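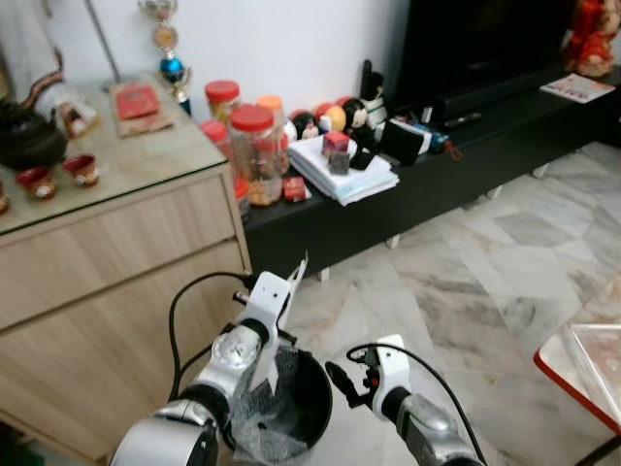 Does it help to pause the arms between grasp attempts? It helps a fair bit on soft packaging and makes hardly any difference on anything rigid.

Filed under: Lab diary / Two-arm handling

Search this diary Go

September 17, 2021

Finished the pause comparison for Clollow today. Same policy both times, trained on the same 400 demonstrations. The only change is a short hold after first contact, before the second gripper is allowed to close. I ran 50 attempts with the hold and 50 without on the wrapped items, then the same again on the bare ones.

On wrapped items the hold won clearly. Without it the second arm acts on where the surface was before the first finger pushed into the plastic, so it closes early and the item turns. With bare items I could not separate the two conditions, and I would not want to claim anything from them.

The hold is 613 milliseconds. I'd like to say I chose it, but it came out of the Truseck timing sweep in December and I never rounded it. Dawber, the logging script, dropped the wrist force channel on a few runs before lunch. I repeated those and kept the bad files in their own folder.

One thing I got wrong last week: I wrote that the slips came from low grip force. I raised the force this morning and the slips stayed the same, only the wrap got more crumpled. So it is timing, at least for this material. I have gone back and marked the old entry.

Still to do: a shorter hold, and a version where the arm waits for the force reading to settle instead of waiting a fixed time. Vadura can do the second one but the settings file is a mess and I don't want to start on it tired. Roughly 1000 demonstrations would be a better base for all of this. We don't have them yet.

Left arm cable needs a new clip. Backed everything up and went home at six.

Last updated: same day, evening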